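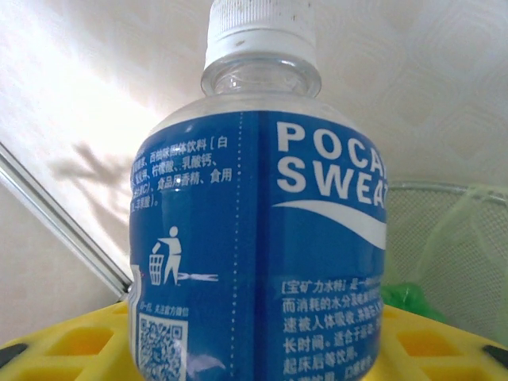
Eulalia Huenchumán

Figure 1. Bottle of Pocari Sweat, close view.

4.2 Short corners in the youth league

We coded 200 corner kicks from the 13 home matches of Hekiro at the Cheetham ground. Of these, 68 were played short, and only 3 of the short ones led to a goal. The number is small, so we do not test it against the direct corners. We note, however, that the short corner was chosen more often when the team was leading – maybe to keep the ball and let the time pass.
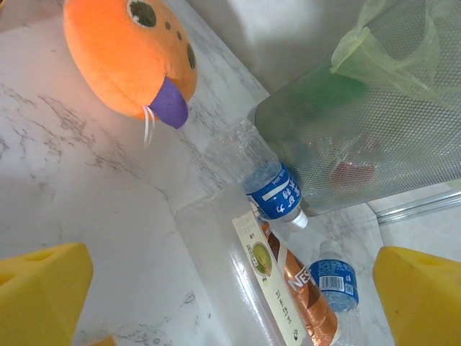
One coach objected that a short corner should not be judged by goals alone, as it also protects the team against a quick counterattack. We accept this point, and Section 4.3 considers the thirty seconds after each kick.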